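Sivine : lexique français-tagalog des objets du quotidien

LISEZMOI, version 2

Présentation

Sivine est un lexique bilingue français-tagalog limité aux objets que l'on manipule à la maison : cuisine, toilette, couture, bricolage léger, papeterie. Il contient 600 entrées. Chaque entrée donne un mot français, un ou plusieurs équivalents tagalogs, une phrase d'usage dans les deux langues et, quand c'est utile, une remarque sur le registre ou la région.

Le travail a commencé par des listes de vocabulaire que Dindo Tagle préparait pour ses cours du soir. Bienvenido Saludo les a reprises, a retiré les doublons et a ajouté les phrases. Dexter Saludo a relu la partie tagalogue, Witold Jakubowski la partie française.

Contenu de l'archive

lexique.tsv : les entrées, une par ligne, séparées par des tabulations
phrases.tsv : les phrases d'usage, reliées aux entrées par la colonne id
variantes.tsv : 225 variantes régionales ou orthographiques
sources.txt : liste des personnes interrogées et des ouvrages consultés
LICENCE.txt : conditions de réutilisation

Tous les fichiers sont en UTF-8, sans BOM, avec des fins de ligne Unix. Les champs vides sont laissés vides, il n'y a pas de valeur du type NA ou null.

Colonnes de lexique.tsv

id : identifiant numérique, stable d'une version à l'autre
fr : forme française au singulier
genre : m ou f
tl : équivalent tagalog principal
tl_alt : autres équivalents, séparés par un point-virgule
domaine : l'un des sept domaines décrits dans sources.txt
registre : courant, familier ou vieilli
note : texte libre, en français

Le pluriel français n'est donné que s'il est irrégulier, et dans ce cas il se trouve dans la colonne note. Pour le tagalog, le pluriel en mga n'est jamais indiqué.

Choix de rédaction

Les emprunts à l'espagnol et à l'anglais sont traités comme des mots tagalogs ordinaires dès lors qu'au moins deux locuteurs les emploient spontanément. On trouvera donc kutsara pour cuillère, tinidor pour fourchette et sabon pour savon, sans marque particulière. La graphie retenue est la graphie adaptée. La forme d'origine figure dans variantes.tsv si elle est encore courante à l'écrit.
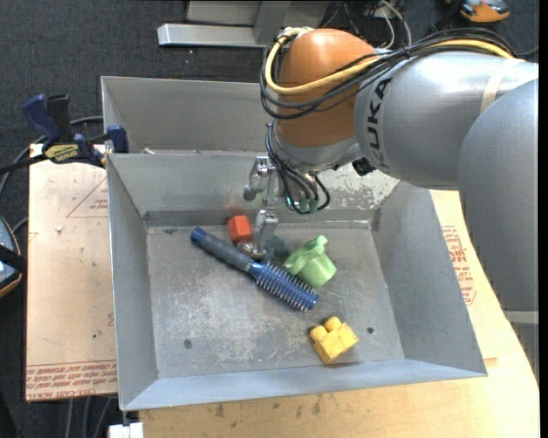
Les mots français formés sur un même radical ont demandé le plus de relecture, parce que le tagalog ne découpe pas toujours les choses au même endroit. Brosse en est le cas le plus net : le français garde le nom et change le complément (brosse à dents, brosse à cheveux, brosse à habits), alors que les personnes interrogées passaient d'un mot à l'autre selon l'usage. Une brosse à cheveux ronde, comme la bleue avec ses rangées de poils clairs tout autour de la tête, est classée sous brosse à cheveux, avec la précision « ronde » en note. Suklay est réservé au peigne dans la colonne tl, même si plusieurs locuteurs l'étendent à la brosse. Le verbe correspondant, magsuklay, apparaît dans les phrases pour les deux objets.

Les accents toniques du tagalog ne sont pas notés, sauf lorsque deux entrées se confondraient sans eux. Edgardo Agbayani avait proposé de les noter partout. La question reste ouverte pour la version suivante, mais il faudrait reprendre tous les enregistrements de travail, et une partie n'est pas assez nette pour trancher.

Les noms de marque devenus noms communs sont admis en registre familier. Ils ne sont jamais donnés comme équivalent principal.

Limites connues

Les locuteurs consultés viennent presque tous de Manille et de Batangas. Les usages du Bicol et de Mindoro sont mal couverts.

Le domaine bricolage est plus maigre que les autres et contient des entrées sans phrase d'usage. Elles se repèrent facilement : leur id n'apparaît pas dans phrases.tsv.

Quelques phrases sont un peu raides en français. Elles ont été traduites du tagalog et l'ordre des mots s'en ressent. Les corrections sont bienvenues.

Modifications depuis la version 1

Ajout de la colonne registre
Séparation des phrases dans un fichier distinct
Fusion des domaines toilette et coiffure
Correction des genres d'après la relecture de juillet

Contribuer

Envoyer une ligne par correction, avec l'id, la colonne concernée et la nouvelle valeur. Pour une nouvelle entrée, laisser l'id vide. Les propositions tagalogues sont relues par Dexter Saludo, les autres par Witold Jakubowski. Compter un délai d'environ 7 semaines.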